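Clunari Hand-Held Grippers: Pad Wear and Dropped Grasps

Frequently asked questions for operators and bench leads

What is the fault?
The contact pads on the fingers wear through at the edges and fold over on themselves. Once a pad has folded, the two faces no longer meet flat. The grasp starts normally, then the object rotates or slides out during the lift. The log still reports a closed jaw, so the episode is saved as good when it should have been rejected.

How was it found?
Babatunde Ojo was reviewing recordings from the November sessions and noticed that the phone case task had a much higher re-grasp rate than the tray task. He checked 931 episodes by hand. In 200 of them the object moved in the jaws after closure. The software had flagged 32.

Which units are affected?
All Clunari grippers fitted with Edet pads. Units with the older Eston pads wear more slowly but should be inspected on the same schedule. The serial number makes no difference.

What does a worn pad look like?
Look at the lower edge first. A pad in service will lose its clean cut line, and fibers or thin strips start to hang below the finger. Creases across the face come next. A crease you can flatten with a thumb is acceptable if it stays flat through ten open and close cycles. A crease that comes back is a reject.
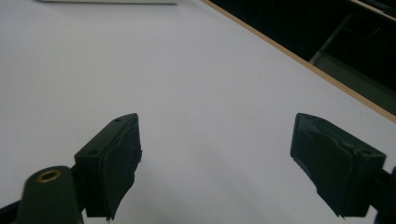
Inspect with the jaws fully open and both faces visible, and do it before the first episode of a shift. The wrist camera view is good enough for a first check, but final acceptance is done by eye under the bench lamp.

Can I trim loose material and carry on?
You may trim loose strands up to 4 mm long with flush cutters. Do not trim the face of the pad or anything that is still bonded to the finger. Cutting into the bonded area lifts the corner, and the pad will peel within a shift.

Why did the software miss it?
The slip check in Divia compares jaw width at closure with jaw width at the end of the lift. A folded pad acts like a spring. The object can turn a long way while the width stays almost constant, and the check sees nothing. A second check based on object pose is being tested and is switched off by default.

Does it matter which object is being handled?
Yes. Thin objects that are picked up by an edge are the worst case. 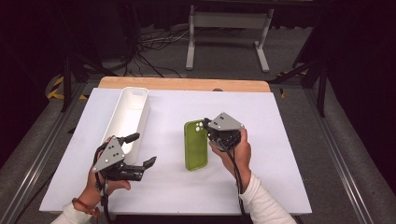 Contact area decides how much pad damage a grasp can tolerate. A thick block presses on most of the pad, and a fold near the bottom edge may never touch it. Something as flat as the green phone case, approached from its right side with the right gripper, is held by a narrow band of pad at best. If that band is the frayed part, the case pivots. For this reason any pad with a visible fold is barred from phone case episodes, even if it passes on other objects.

Is there a risk to the operator?
The risk is low. The grippers are moved by hand and closing force is limited. The one reported injury was a pinched fingertip, when an operator pressed a lifting pad back into place with the drive still powered. Power the gripper down and unplug the cable before touching the pads.

How do I replace a pad?
Replace pads in pairs, left and right finger together.
1. Power down and disconnect the gripper.
2. Peel the old pad from the top edge downward. Remove leftover adhesive with isopropyl alcohol and a lint-free cloth.
3. Check the finger body for cracks near the screw holes. A cracked finger goes back to the workshop.
4. Apply the new pad, press for one minute, and leave it for an hour before use.
5. Run the jaw zero routine. New pads are thicker, and the old zero will give a false closed reading.
6. Record a short test with the bin and the phone case on the table, and check the wrist view of both pads before starting the session.
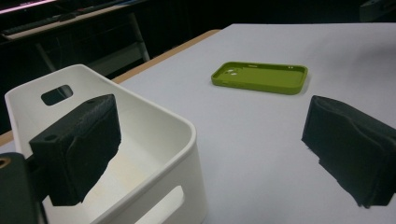 What happens to the episodes already recorded?
The 200 confirmed slips have been moved to the rejected set. They have not been deleted – Maricica Gavrilă is using them to tune the pose check. Episodes recorded after the last passed inspection of a given gripper are on hold until they are reviewed.

Who do I report a failed pad to?
Enter it in the bench log with the gripper serial number and the time, then tell Maricica Gavrilă. Put the removed pads in a labeled bag. Do not throw them away until the report is closed.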